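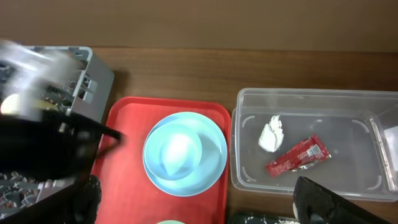 A gray dish rack on a wooden table. Everything in the next few minutes of reading is about what happens to a plate after dinner.

Where Does the Water Go?
The strange, slow business of drying up

Wash a plate and stand it in a rack. Go away. Do something more interesting, such as almost anything. Come back after breakfast the next day and the plate is dry. You didn't dry it. Your brother certainly didn't dry it. So who did?

The answer is the air, and it did the job without being asked, which makes it the most helpful member of your household. The word for this is evaporation. It's a long word for water leaving quietly.

Water is always fidgeting

Water is made of tiny bits called molecules. They are much too small to see, even if you squint, even if you have very good squinting skills. A single drop holds more of them than there are people on Earth, by an enormous amount, so please don't try to give them all names.

Molecules don't sit still. They jiggle, bump, shove and slide past each other all day long, like a school lunch line that never reaches the food. Some are moving slowly. Some are moving fast. They also tug on each other a little, and that tugging is what keeps a drop in a drop shape instead of letting it wander off across the kitchen.

Now and then, a molecule at the surface gets bumped hard enough to break away. Off it goes into the air. It is now part of an invisible gas called water vapor, and it doesn't write home.

One molecule leaving makes no difference. But more go after it, and more after those, and by morning the drop has packed up and left.

But water boils at 212 degrees! Doesn't it have to boil?

No, and this is a very good thing for anyone who owns a swimming pool.

Boiling is what happens when water gets so hot that bubbles of vapor form all through it, even down at the bottom. Evaporation only happens at the surface, and it can happen in a cool kitchen in March. It's just slower. Boiling is the whole class running out at the bell. Evaporation is one kid at a time asking to go to the bathroom and not coming back.

How to hurry it along

Heat helps. Warm molecules move faster, so more of them have the oomph to escape. Plates rinsed in hot water dry sooner than plates rinsed in cold, partly for this reason.

Moving air helps too. When water evaporates, the air right next to the plate gets crowded with vapor, and some of those molecules blunder straight back into the drop they came from. A breeze sweeps the crowd away and brings in drier air. You already know this one if you have ever stood in front of a hand dryer, waiting, while everyone else went to lunch.

Spreading out helps a lot. Remember that molecules leave from the surface, so more surface means more exits. A spilled glass of water on the floor dries long before the same water would in the glass. (This is true, but it is not a good enough reason to leave a spill where it is. I have tried it on several grown-ups.)

Then there's the weather. On a sticky, humid day the air is already stuffed with water vapor, and the drops on your dishes take their time. In a desert they can be gone before you've finished complaining about having to wash up.

Why racks have gaps

Most of the water on a washed plate doesn't evaporate at all. It falls off. Gravity is quicker than evaporation and works for free, which is why we stand plates on their edges and let them drip.

The slots in a rack have two jobs. They hold the plates apart, and they let air wander in between. Stack wet plates flat in a pile and the water between them is trapped. It has hardly any surface touching fresh air, so it sits there in the dark, feeling smug, and drips down your sleeve when you lift the top one.

Cups are worse. Put a cup upside down on a flat counter and you've built a tiny damp room with the door shut. The air inside fills up with vapor, and then nothing much happens. Tip the cup a bit, or put it on something with holes, and it'll dry properly.

The case of the plastic lunchbox

If your family has a dishwasher, you may have noticed that the plates come out dry and the plastic lunchbox comes out with a small lake in it. Nobody's picking on the lunchbox. A thick china plate soaks up plenty of heat during the wash and stays warm for a good while, and that warmth helps drive the water off. Thin plastic can't hold as much heat and cools down quickly. Water also tends to bunch into beads on plastic, and a fat bead has less surface than a thin, spread-out film.

What gets left behind

Water leaves, but it doesn't take its luggage. Tap water usually has tiny amounts of minerals dissolved in it, such as calcium, and minerals can't evaporate with it. They stay on the glass as chalky white spots. Those spots are very small rocks, more or less. You have been drinking out of a glass with rocks on it, and you seem fine.

Try it yourself

You need 2 identical spoonfuls of water, a saucer and a narrow cup.

Put one spoonful in the saucer and tilt it around until the water spreads out. Put the other in the cup. Leave them side by side where no one will tidy them up, which may be the hardest part of the experiment. Look at them every hour or so and write down what you see.

Before you start, guess which will dry first. If you've read this far and guess the cup, go back to the part about exits.

So where is it now?

The water from your plate is floating around the kitchen. Some will land on a cold window and turn back into drops, and that's called condensation. Some will slip outdoors, drift up, and end up in a cloud. After that it may fall on a hill, or a goat, or your bus stop.

Some of it could one day come back out of your faucet, in time for the dishes.

Written by Bereket Woldegiorgis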